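4.3 Setting the Desk Height

Applies to Gitance standing desks supplied with the Vogler control unit. Revised 10/15/19.

Before first use, the desk must be reset so that the control unit can find its lowest position.

1. Plug the power cord into a grounded wall outlet.
2. Press and hold the DOWN button until the desktop stops moving.
3. Release the button, then hold it again until the display shows 48.
4. Raise the desktop to the height required and press SAVE, followed by a number from 1 to 4.

Caution: Keep hands and cables clear of the legs while the desktop is moving.

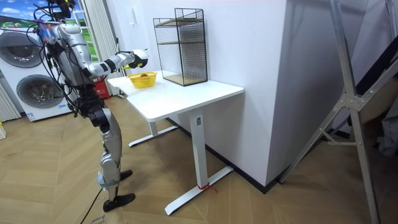 One customer, writing from the Girkent office, reported that the saved heights were lost after every power cut and asked whether the reset had to be repeated each time. It does - steps 2 through 4 should be carried out in full.

Note: If the display shows E14, the motor has overheated. Leave the desk switched off until the code clears. For any other code, contact Prernness Service and quote part number 565.

Section 4.4 covers the child lock.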